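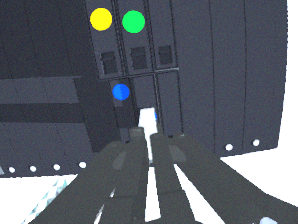
Reading the Panel: Why Indicator Lights Are Still Hard to Get Right

A status light carries one piece of information, and most equipment rooms contain hundreds of them. The conventions behind them are older than the equipment they are mounted on. Green is generally used for a normal condition and yellow for one that needs attention soon. Red is held back for danger or an emergency. Beyond that, practice varies from plant to plant, and sometimes from one wall to the next.

The bottling plant at Meléndez is a typical case. Its control room was built in three stages, and each stage followed the habits of whoever supplied the cabinets. On the oldest section, green meant that a pump was running. On the newest, supplied by Steltero, green meant that a pump was available to run, whether or not it was turning. Operators learned the difference by section. Contractors on night work did not, and a transfer pump was opened for service while still energized. There were no injuries, but the line was down until Thursday.

The review that followed listed 284 indicators. Of these, 70 had a meaning that differed from the written standard, or had no written meaning at all.

Color is the weakest part of the code

Red-green color deficiency is common enough among men that any large shift is likely to include someone who has it. Yellow and green are a particular problem when the two lights are the same size and shape and sit next to each other. Under sodium lighting, or behind a scratched lens, they can be hard to separate even with normal vision.

The usual remedy is a second cue. Position works well if it is fixed: caution always to the left of normal, for example, on every cabinet. Flash rate works for conditions that need action, but loses its value when more than a few lights flash at once. Text labels work at arm's length and are of little use across a room.

Wavelength also matters. Green LEDs are commonly made with a peak near 510 to 530 nanometers. Choosing a green from the bluish end of that range moves it further from yellow and helps many color-deficient viewers. Replacement lamps bought by price alone tend to drift back toward the yellowish side.

Brightness and surroundings

A lamp that reads well in a dim control room can wash out beside a window. Cindia, which refits older panels, measures the light falling on the panel face before choosing lamps. At 500 lux, a matte dark surround does more for legibility than a brighter lamp does, and it causes less glare at night. Prostine, a coatings supplier, sells a gray finish for this purpose. Ordinary matte paint performs nearly as well if it is kept clean.

Lamp testing

A dark indicator can mean "off" or "failed." A lamp test button settles the matter in seconds, but only if it is pressed. At Meléndez the test is now part of the shift handover, and the result is entered in the log with the initials of both operators. Failed lamps are replaced before the outgoing shift leaves.

The Steltero cabinets were relabeled in June. The oldest section is scheduled for rewiring at the next shutdown, and until then it carries a printed key at eye level.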